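Grupo de usuarios de automatización de Betville
Acta de la reunión de abril

Lugar: sala pequeña de la segunda planta, con conexión a distancia para quienes no pudieron desplazarse.
Hora de comienzo: 17:30

1. Lectura del acta anterior

Se da por leída y se aprueba con una sola corrección: en el apartado de compras figuraba «licencia anual» donde debía decir «licencia por puesto». Se agradece a quien se dio cuenta, porque la diferencia, como se verá más adelante, tiene su importancia en la conversación de hoy.

2. Revisión del servicio de simulación de Studik

Era el punto principal del día y se le dedicó, con mucho gusto, casi toda la tarde. Como recordarán los asistentes habituales, Studik ofrece un servicio por suscripción con el que se prepara y ensaya una tarea de manipulación en un entorno simulado antes de llevarla al brazo real. El periodo de prueba que nos concedieron incluye 200 horas de cálculo y 4 puestos de usuario, y el grupo quería decidir si merece la pena contratarlo cuando termine.

Los compañeros que han llevado la prueba explicaron con bastante detalle cómo ha ido. Hasta la fecha se han ejecutado 257 ensayos, casi todos de aproximación y agarre, y la impresión general es buena. La instalación fue más llevadera de lo que temíamos (una mañana, café incluido) y la documentación, aunque está solo en inglés, se deja seguir. Gustó mucho poder guardar una configuración completa y recuperarla otro día tal como estaba, cosa que con la herramienta que usamos ahora nos ha dado más de un disgusto.

Se proyectaron después varias vistas del simulador y se comentaron entre todos. Hubo un rato largo de preguntas sobre los materiales y los reflejos, que unos consideran un lujo y otros una necesidad si las imágenes se van a emplear más tarde para entrenar un sistema de visión.

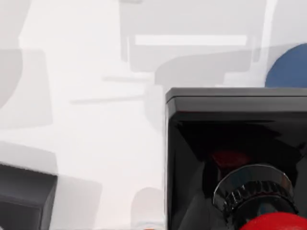 Vista del simulador: la carcasa negra de la pinza, con el anillo metálico estriado y la cúpula roja en la parte inferior.

A propósito de esta vista se habló de las formas grises semitransparentes del fondo. Varios asistentes las encuentran confusas y preferirían un fondo liso durante el ajuste de la pinza; otros opinaron que uno se acostumbra enseguida. Se acordó preguntar a Studik si la transparencia puede regularse por separado, sin tocar el resto de la configuración.

Entre los inconvenientes se mencionó sobre todo el precio una vez acabada la prueba. El servicio se factura por puesto, y para el uso que le daríamos harían falta 6, dos más de los que tenemos ahora. También se echó de menos un aviso cuando se acercan al límite las horas contratadas. El soporte, en cambio, recibió elogios: contestan con amabilidad y suelen hacerlo el mismo día.

3. Comparación con la propuesta de Gruvau

Gruvau nos hizo llegar una oferta de otro tipo, un kit con pinza, controlador y programa de simulación propio, que se paga una sola vez. Se leyó en voz alta el resumen y se reconoció que es atractiva para quien empiece desde cero. El taller de Holovko, sin embargo, ya dispone de pinzas en buen estado, y a la mayoría le pareció una pena duplicar material. Queda la duda de si venderían el programa suelto. Se les escribirá para preguntarlo.

4. Acuerdos

Se prorroga la prueba de Studik hasta agotar las horas disponibles, dando preferencia a las tareas de agarre con piezas pequeñas.
Se pedirá a Studik un presupuesto para 6 puestos y una respuesta sobre la regulación de la transparencia.
Se consultará a Gruvau por el programa sin el kit.
La decisión sobre el contrato pasa a la próxima reunión.

5. Ruegos y preguntas

Se ruega cerrar la sesión del simulador al terminar, pues las horas siguen corriendo aunque no haya nadie delante. Se pregunta si la próxima reunión podría celebrarse en Holovko para ver de paso el taller, idea que fue recibida con entusiasmo y que se estudiará según la disponibilidad del local.

Se levanta la sesión a las 19:40.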